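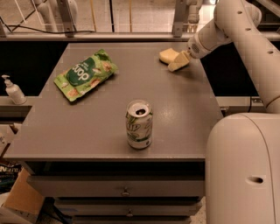

Snack bag and soda can on the gray table.

Diary of the Residency, Nastholm House
September 2024

The reading room reopened this morning after the summer closure. The shelves along the north wall have been rearranged by subject, and the old card drawers have been moved to the landing, where they may be consulted on request. The first hours were given to checking the Oltano letters against the printed list. Three of the folders carried the wrong year on the cover and were relabeled in pencil.

The Oltano letters remain the main business of the season. The collection holds over 2,000 sheets, most of them concerning the ferry service between Nastholm and Illumari and the long dispute about its winter timetable. The handwriting in the early folders is clear. The later ones were written in haste, often on the back of freight receipts, and the receipts are proving as useful as the letters. One of them sets out the price of lamp oil, rope and salted fish on a single page, with a note that the rope was returned.

At noon work stopped for a light lunch. The lunch period has been extended by 12 minutes, to allow for the walk down from the upper floor. Food and drink are still not permitted near the papers.

The afternoon was spent on the harbor map. It shows the Isah landing on the wrong side of the inlet, an error repeated in two later copies. A correction will be entered in the catalog, and the map will be sent for flattening in October along with the tide tables.

Rain began toward four and the light in the reading room became poor. The blinds on the west side were raised. The lamp at the second desk flickers and has been reported.

Folders 12 through 14 are set aside for tomorrow. The key to the map cabinet was returned to the front office at closing.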